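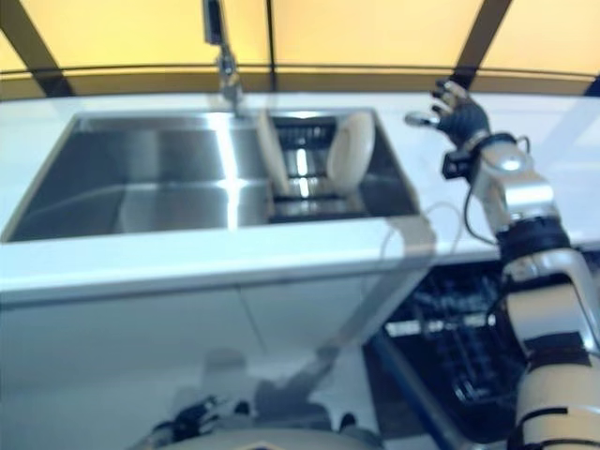
Pôle Habitat et usages de l'eau — Cellule conférences
Notes d'intervention, version longue (à couper si on démarre en retard)

Titre affiché : « Laver à la main gaspille-t-il vraiment de l'eau ? »

Ouverture. Ne pas commencer par les chiffres. Demander à la salle qui a déjà entendu que la vaisselle à la main était une catastrophe écologique. Laisser les mains levées un moment. Puis demander qui a lu l'étude d'où ça vient. En général, les mains redescendent.

Annoncer tout de suite la couleur : je ne viens pas défendre l'éponge. Je lave à la main la moitié du temps, j'utilise une machine l'autre moitié, et je n'ai d'actions nulle part. Ce qui me gêne, c'est la comparaison elle-même.

Premier point, le protocole. On compare presque toujours un appareil récent, plein à ras bord, programme économique, avec quelqu'un qui laisse couler le robinet du début à la fin. Forcément. Prenez un conducteur qui cale à chaque feu, mettez-le en face d'un train, et vous aurez un beau graphique. Insister : la charge complète est une hypothèse, pas une observation. Chez moi la machine part aux deux tiers, parce qu'il n'y a plus de bols.

Deuxième point, l'enquête Omance. C'est celle que les organisateurs m'ont demandé de commenter. 479 foyers, recrutés par questionnaire en ligne. Les participants ont estimé eux-mêmes la durée de leur vaisselle. Estimé ! Demandez à n'importe qui combien de temps il passe sous la douche. Aucun compteur posé, aucun relevé. La brochure en tire un volume annuel par foyer au litre près, ce qui est assez culotté.
(Si la salle est réceptive, lire la note de bas de page 2 à voix haute, lentement. Elle dit que les foyers « atypiques » ont été retirés. Atypiques comment, on ne sait pas.)

Troisième point, ce qu'on oublie de compter. Le prérinçage avant la machine. Les casseroles qui n'y entrent pas et qu'on lave à côté. La fabrication de l'appareil, sa panne, son remplacement. En face, l'eau chauffée pour l'évier, qui pèse souvent plus lourd que l'eau tout court, et que les partisans du lavage à la main passent volontiers sous silence. Bien le dire, sinon on va me croire payé par les fabricants de bassines.

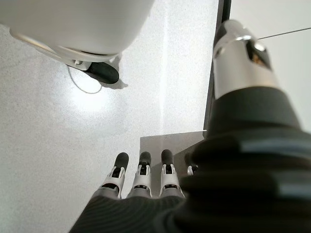

Diapo 5 — Le geste, toujours le geste

Marquer une pause après la diapo, boire.

Quatrième point, l'essai de Pluladside. Plus sérieux, il faut le reconnaître : compteurs sur l'arrivée d'eau, relevés tout le mois d'octobre. Environ 800 lavages enregistrés, à la main et en machine confondus. Résultat intéressant et peu repris : l'écart entre deux personnes qui lavent à la main est plus large que l'écart entre la main et la machine. Autrement dit, la moyenne ne décrit à peu près personne. Celui qui remplit un bac et rince à la fin n'a rien à voir avec son voisin qui rince assiette par assiette.
Réserve à formuler : un seul mois, un seul immeuble, et les gens savaient qu'il y avait un compteur. Quand on se sait mesuré, on ferme le robinet. Todor Berisha me l'a fait remarquer à la répétition, il a raison, je n'ai pas de réponse.

Cinquième point, les accessoires. Passer vite. Le mousseur Kamolrat promet de diviser la consommation, sans préciser par rapport à quoi. Pour remplir un bac, un mousseur ne change que l'attente : le volume du bac reste le volume du bac. Utile au rinçage, oui. Ne pas se moquer trop longtemps, il y aura peut-être quelqu'un de chez eux au deuxième rang.

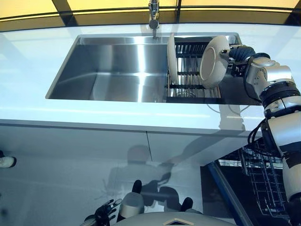 Peadar Mulligan, après la répétition : je te trouve injuste avec la machine, dans une famille de cinq elle gagne à tous les coups, et tu le sais très bien.

À intégrer, donc. Il n'a pas tort pour les familles nombreuses, à condition que la machine parte pleine, et on revient à mon premier point. Mais « à tous les coups », non. Lui demander ses relevés s'il reprend la parole au moment des questions.

Questions probables
Et les machines anciennes ? Je n'ai pas de données solides, le dire franchement.
Faut-il rincer avant ? Racler suffit le plus souvent. Éviter le débat sur les œufs, il dure toujours vingt minutes.
Le guide de Drodivden est-il fiable ? Il recopie Omance, note de bas de page comprise.

Fin. Pas de slogan. Proposer à ceux qui veulent savoir de lire leur compteur avant et après une vaisselle, quelques soirs de suite, et de m'envoyer les relevés bruts, même moches. Rendre le micro-cravate avant de descendre de l'estrade.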